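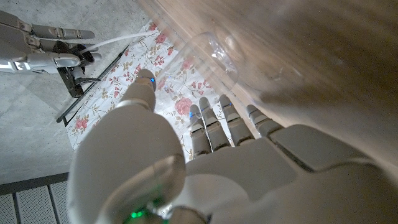
I lose clear bottles all the time. I put one down, turn away to find the cap, turn back, and it takes me a second to see the thing again, even when it's right where I left it. If you've ever patted your way across a shower shelf for the shampoo you know what I mean. Glass and clear plastic give your eyes very little to work with, so you end up using clues. Look at the bottle in Figure 10.1, lying on its side by the edge of the wood. The flower print and the wood grain come right through it, only a bit bent, and what really tells you there's a bottle there is the thin bright line along its ribs and that one sharp white glint. Take the glint away and I think most of us would miss it on a first look!

Chapter 10
Seeing Clear Things

In Chapter 9 we looked at surfaces that have a color of their own: painted boxes, printed cloth, wood, enamel. Those are the easy ones. Light lands on them, some of it bounces back to you, and the brain says "blue box" without much fuss. In this chapter we take up the harder kind of object, the kind that lets most of the light go straight through. We'll stay with ordinary household things (bottles, jars, tumblers, the lids of food tubs) and leave lenses and prisms for Chapter 11, where there's more math.

By the end of the chapter you should be able to explain why the side of a bottle shows up better than its middle, pick a background that makes a clear object easy to find, and sketch a bottle so that it looks like a bottle and doesn't just look like an outline somebody forgot to fill in.

10.1 Three kinds of clue

I got interested in all this over a very dull job. One August I worked in the stockroom of a shop in Lalcombe that sold empty bottles to people who made their own soap and hand lotion. The bottles came from a firm called Irnico, 30 to a tray, and my job was to look each one over for cracks and dents before it went out on the shelf. In the mornings I was quick. By four o'clock I was hopeless, and I blamed being tired, but the real trouble was that the sun had moved off my bench. With the light coming in from the side, every flaw sparkled. With flat light from the ceiling, a cracked bottle and a good one looked the same to me.

So the first clue is the highlight. A smooth curved wall works a little like a mirror, and somewhere on it there's usually a spot tilted just right to send a window or a lamp straight into your eye. Move your head and the highlight slides along. That sliding is useful, by the way, and we'll come back to it in 10.3.

The second clue is bending. Light changes direction when it goes from air into plastic and again when it comes out the other side, so whatever is behind the bottle gets shifted or squashed or stretched. The thicker and more curved the wall, the more bending you get. Fill the bottle with water and the effect gets a lot stronger (try it with a printed page behind, it's good fun and takes no time at all).

The third clue is the edge. Near the sides of a round bottle you're looking through the wall at a slant, so the light has more material to get through and meets it at a steeper angle. More of it is reflected or thrown off somewhere else. That's why the sides look darker or brighter than the middle, depending on what's in the room, and why the middle of an empty bottle can look like plain air.

10.2 What's behind it matters

People tend to think a clear object looks the way it looks, full stop. But it borrows nearly everything from its surroundings. Put a tumbler in front of a bare gray wall and all the bending in the world won't show, as gray that's been bent is still gray. Put it in front of stripes and every stripe gets a kink in it.

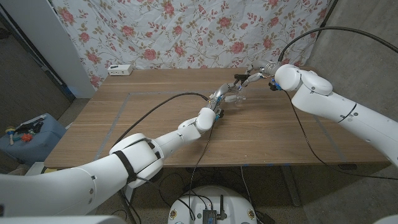 Figure 10.2. A small transparent object with several backgrounds close by: wood grain, light tape, a rose-print curtain and gray wall.

Straight lines are the best background of all, in my view. Your eye knows what a straight line is supposed to do, so it catches the smallest wobble. A strip of tape stuck down on a table will do the job, and so will the lines on notebook paper. A busy pattern is trickier. Roses and leaves have curvy edges to start with, and a curve that's been bent just looks like another curve. You may get plenty of distortion and still not notice any of it. Wood grain sits in between, good when it runs straight and less good around a knot.

Try this before you read on. You'll need an empty clear bottle with the label soaked off, a sheet of lined paper, a sheet of plain gray paper and a patterned cloth (a dish towel is fine).

Stand the bottle in front of the gray sheet, step back, and write down which parts you can see. Do the same with the lined sheet, first with the lines running across and then with the lines running up and down. Then do it with the cloth. Now lay the bottle on its side and go through all of them again. Give yourself 20 minutes, and don't rush the gray one. When my class did it on a Tuesday evening, with the ceiling lights on and the blinds down, half the room wrote "nothing" for gray and then started finding things after a while.

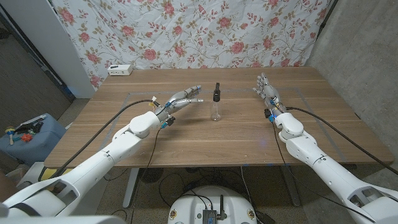 Keep your notes, as you'll want them for the problems at the end of the chapter. If your bottle has a colored cap or a pump on top, do one more round with it screwed on. A solid part changes the job completely: once you've found the top, you know where the rest must be, and you start "seeing" walls you couldn't pick out before. Makers know this, I'm sure. The plainest bottle in the Trumitz catalog I used to order from was sold with a dark cap, and I never once knocked one over.

Words to know for this section: transparent, translucent, highlight, refraction, background contrast. Translucent is the one that gets mixed up most often. A frosted jar is translucent. It lets light in but scrambles it on the way, and you can't read a page through it.

In 10.3 we'll set the bottle down, keep it still, and move ourselves. You'll need a desk lamp and 15 minutes in a room you can make fairly dark.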